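Jirach Building Services Group
Minutes of the regular meeting, 19 March 2023
Held online

Present: building operations, electrical, the Mazza site office, tenant representatives for the upper floors
Apologies: fire safety

1. Minutes of the previous meeting
Approved with one correction. Under item 4, "supply fan" should read "return fan."
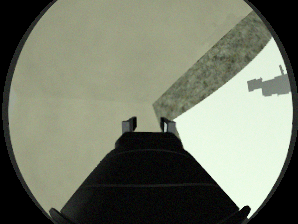
D. Halvert

2. Ventilation, north wing
Operations reported on the Climier air handler. Filter pressure drop is within limits on the supply side. On the return side it stands at 90 percent of the change-out value. Filters to be replaced at the next scheduled shutdown and the date entered in the log at the unit.

The return damper does not close fully when driven from the panel. It closes by hand. Electrical suspects the actuator linkage and will check it before a new actuator is ordered. Tenant representatives asked whether the stale air reported in the north stairwell has the same cause. Operations considered this unlikely, as the stairwell is on a separate duct. A reading will be taken there with the doors closed.

3. Heating water
Flow temperature was held at up to 77 degrees during the cold spell. Mazza proposed a lower setting for the rest of the season. Agreed on a trial basis. The outdoor reset curve is not to be changed during the trial, so that the logs can be compared.

Makeup water use has risen. No leak has been located. Mazza will isolate the risers one at a time, overnight, starting with the east riser. Tenants on the affected side to be given notice by building operations.

Expansion tank precharge: carried over. The gauge used last time is out of calibration.

4. Pipe insulation, basement corridor
The Mazza quotation covers 100 feet of pipe, valves excluded. Electrical noted that the cable tray sits close to the return line at the west end and asked for clearance to be confirmed on site. Removable covers are preferred at the valves. Mazza to requote with covers listed as a separate line.
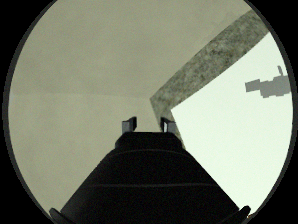 Fig. 2. Gripper with two fingertips, rendering.

5. Controls
The panel clock in the boiler room is 6 minutes fast. Operations will reset it after the trend data has been exported. Alarm texts still use the old room numbers. A corrected list has gone to electrical, and comments are due before the next meeting.

Request from the upper floors for local thermostat adjustment: not agreed. To be looked at again in July with the cooling settings.

6. Other business
Spare keys to the roof hatch are to be kept in the operations office only. The copy held at the site office will be returned.

Condensate pump, south plant room: noisy, still running. Bearing on order.

Open actions
Operations: filter change, stairwell reading, tenant notices, clock reset
Electrical: damper linkage, alarm text list
Mazza: riser isolation, revised insulation quotation, key return

Next meeting to be set by building operations.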